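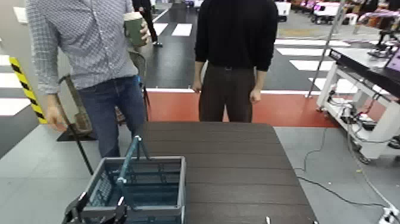 # Dredau: the carry basket notes

Filed under: Household & Shop Things / Baskets
5 min read

Hi! I'm Karlijn Smits, and Dredau is my collection of photos and notes on carry baskets – the kind you pick up by the door of a store and then end up using for everything else in life. It started in August with one shelf of baskets at Cumitgate and it got out of hand pretty fast. There are 274 entries in it now, and I still have a few to type up.

## What's in here

Each entry is one basket, in one spot, with a note written by me. The note covers the sides, the handle, the place it was standing, and whatever I felt like saying that day (sorry, some of them ramble). Photos and notes live side by side in two folders:

- `baskets/` – the pictures
- `notes/` – plain text, same name as the picture it belongs to

Anything I typed before I settled on a layout is a bit messy. If a note has no handle line, it's an old one and I haven't gotten back to it yet.

## How I write down colors

Oh boy, colors. A basket on a dark table can look teal to me in one shot and plain blue-gray in the next, and I've stopped fighting it. I write what I see in that particular photo and leave it there. So please don't use the `color` line to decide whether two entries show the same basket! Use the `place` line for that.

Sides are easier. I only use two words:

- `open` for slots, grids, anything you could poke a finger through
- `closed` for solid walls

Handles get `up` or `down`, as they are in the photo. I like them up. You get a much better idea of the size of the thing, and an upright handle on an empty basket looks so ready to go.

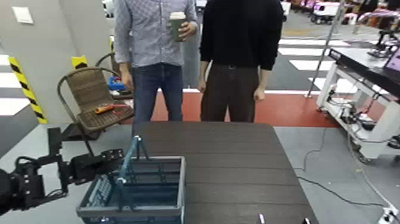
*Basket on the slatted table, handle up, sides open. Wicker chairs behind.*

I have a soft spot for the table entries. Baskets on the floor all look alike after a while, but put one at table height and you can see how the side panels are laid out, and the rim, and how high the handle stands over it. The dark slats make a nice plain background too. I'd happily have a coffee at that table, in one of those wicker chairs.

## Using the notes

Take whatever's useful to you. Zoubi borrowed the side and handle words for their own store inventory, and Kindetti has been using the notes to pick baskets for a new shop floor, so there's clearly more than one way to read this stuff.

A few requests:

- keep the note with its photo if you pass one along
- don't fix my spelling of basket names, some of them are spelled that way on purpose
- if you add an entry, write the note while you're looking at the photo, and leave out anything you can't see in it

## Known gaps

Hardly any metal baskets. No baskets on wheels at all (I keep meaning to!). Weights are missing for nearly everything, and sizes are by eye, so treat `small` and `medium` as my opinion.

Last edited Tuesday, October 22, 2024. The two entries I still owe from Cumitgate will go in with the next batch.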